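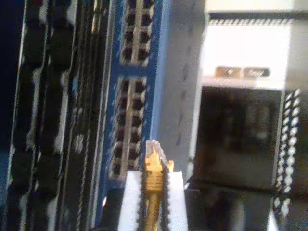

Will the robot take over the work of the cabling technicians at Vatoris? For the moment it takes over one part of it, the plugging and unplugging of network cables, and the technicians keep their positions.

Plolleck, 2020-08-31

The hosting company Vatoris has informed its employees in Plolleck that the project Bodus will go into the next phase. In this project, a robot arm with a two-finger gripper learns to connect Ethernet cables to a switch in a rack. The company started the preparation last December and has now decided to continue it until the end of next year.

Cabling is a large part of the daily work at Vatoris. According to the company, the technicians made 3468 cable changes in the last business year, most of them in the evening or at night, when customers are less disturbed. The team for this work has five people. They share the night shifts between them, and when one person is sick, another one must often come in on a free day. The employees have complained about this for a long time, and the works council has put the night shifts on its list of demands two years in a row.

The management expects that the simple changes can be done by a robot during the night, with one technician on call at home. The difficult ones will stay with the team in the day shift. A difficult change is, for example, a cable which must be led through a full cable bundle, or a port where the small latch is broken and the plug does not hold well.
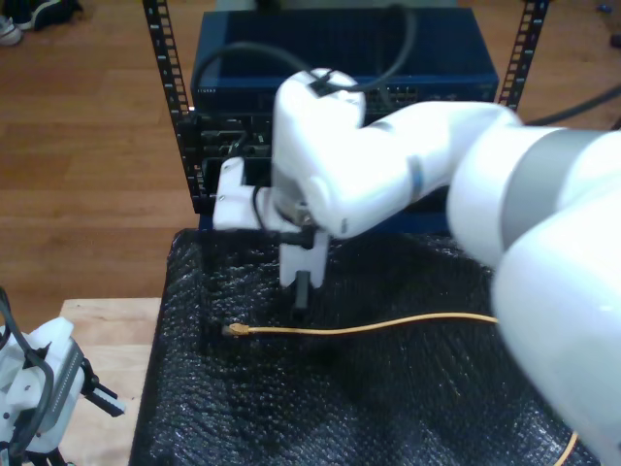 The technicians themselves were invited to help with the project from the first week, and this was a condition of the works council. Two of them now spend one day per week with the developers. They explain how they hold a plug, how they feel that it has gone in completely, and what they do when it is stuck. One technician told our newsletter that it was strange for her at the beginning to explain with words something that her hands have done for eleven years. She had to watch her own fingers first.

There is also some doubt in the team. Several colleagues say that the plugging of the cable is the easy part, and that most of the time is lost with searching: the label is wrong, the drawing is old, or somebody has used a free port without writing it down. A robot which trusts the list will then put the cable in the wrong place. For this reason the works council has asked for a full check of the port lists before any robot comes to the server rooms. The check covers 1576 ports in the first room and has already begun. It is done by hand, so the project gives the team more work at first, and the company pays the extra hours.

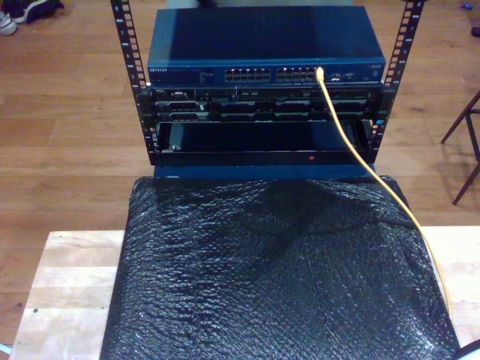
K. Agyeman

What changes for the people is written in an agreement between the management and the works council. No position in the cabling team will be cut during the project. The night shift will be reduced step by step, but only after the robot has done 300 changes in a row in the test setup without help from a person. Employees who lose their night bonus because of this will receive it for twelve more months. This last point was discussed the longest, because for some families the bonus is a fixed part of the budget.

All members of the team can also take a training course in which they learn to operate the arm, to stop it safely and to read its error messages. The course takes place during working hours. Three technicians have registered until now. The other two want to wait, and the agreement says that they may do so without any disadvantage.

The question of responsibility is still open. Today, the technician who made a change signs for it in the log, and when a customer goes offline, it is clear who has to be called. For the changes made by the arm, the management would like the person on call to sign. The works council does not agree – a person who sleeps at home cannot confirm that a plug sits correctly, it says. Both sides will talk about it again in the fall. Until then the arm stays out of the server rooms.

Employees with questions about the agreement can come to the open hour of the works council, every two weeks in the small meeting room next to the canteen. The text of the agreement hangs on the board at the entrance.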